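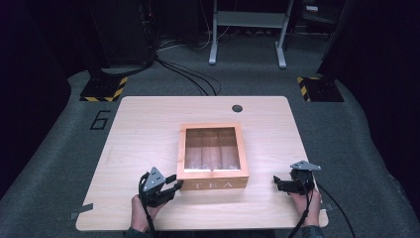 Tea box with window lid, three compartments.

Home > Guides > Kitchen > Tea station

Setting up the tea station, part 2: descaling and programming the kettle
By Shota Matsuda, September

Right, so part 1 got the shelf up and the Mukero kettle out of its packaging. Now we're on to the bit I stuffed up the first time, so please read the whole section before you plug anything in (I didn't, and I had to start over with a very grumpy kettle).

1. Sit the base on a flat bench, well back from the edge, and wind the spare cord into the groove underneath. Mine only fits if you wind it anticlockwise.

2. Fill to the MAX line with tap water, boil, and tip it down the sink. Do that twice. The first lot smelled like a new garden hose!

3. Hold the clock button until the display flashes, then set the time with the plus and minus keys. It's a 24-hour clock and there's no way to change that.

4. Press TEMP to pick a preset. There are six, and I use two of them: the lowest for green tea and the full boil for everything else.

5. To save your own setting, hold TEMP and KEEP WARM together until you hear one long beep. Two short beeps means it hasn't saved and you'll need to go again.

Note: if the display shows E3, the kettle thinks it's empty. Lift it off, wipe the metal ring on the base with a dry cloth and sit it back down.

CAUTION: Don't lift the lid while it's boiling. The steam comes straight up at your knuckles.

6. Descale when the light next to the spout goes orange. I use one sachet of Flalix in a full kettle, leave it half an hour without boiling, then rinse three times. White vinegar does the job too, but the whole kitchen will smell like a fish and chip shop until teatime.

7. Clear the orange light by holding the minus key for a slow count of five. It won't clear on its own, even if the kettle's spotless.

As for the tea, keep it well away from the spout. Steam gets into everything, and I lost a lovely bag of sencha that way last winter. Bags go in a box with a lid, loose leaf goes in tins, and the tins live on the bottom shelf where I can reach them half asleep.

Part 3 covers the Birden filter jug and how to change the cartridge.

Related guides
Tea station, part 1: shelf and power
Tea station, part 3: the filter jug
Cleaning a Diekmann teapot
Getting tannin stains out of mugs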